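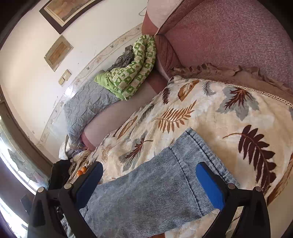 Print this page | E-mail this page

Speaker notes - "Two Voices in One Kitchen"
Skillholm radio drama evening, 16 Jun 2022

Start with the clip, no greeting. Let it play until the door closes, then wait a little.

Good evening. What you heard is from the first episode of Ralalari, written by Ilse Coppens and Boyang Xu. It is a comedy in five parts about a married couple who rent one half of a bakery.

Say how they worked: Ilse wrote all the lines of the wife, Boyang all the lines of the husband. They sent pages to each other and were not allowed to change the other one's jokes. The first draft had 530 pages. Pause here, people usually laugh.

Then the producer, Neville Hebden. He asked for 18 scenes to go out, and they did not speak with him until March. (Be kind about this - he may be in the room.)

Second clip: the phone call, episode three. Ask the public to listen for the breathing of Nii Laryea before he answers. It was not in the script.

Recording in Zulldale took seven days. Mention that Yevhen Kravchuk made the oven sound with his own voice. If there is time, do the oven. If not, go directly to the ending, which they wrote again in the studio while the actors had lunch.

Questions. Repeat each one into the microphone.

Print | E-mail to a friend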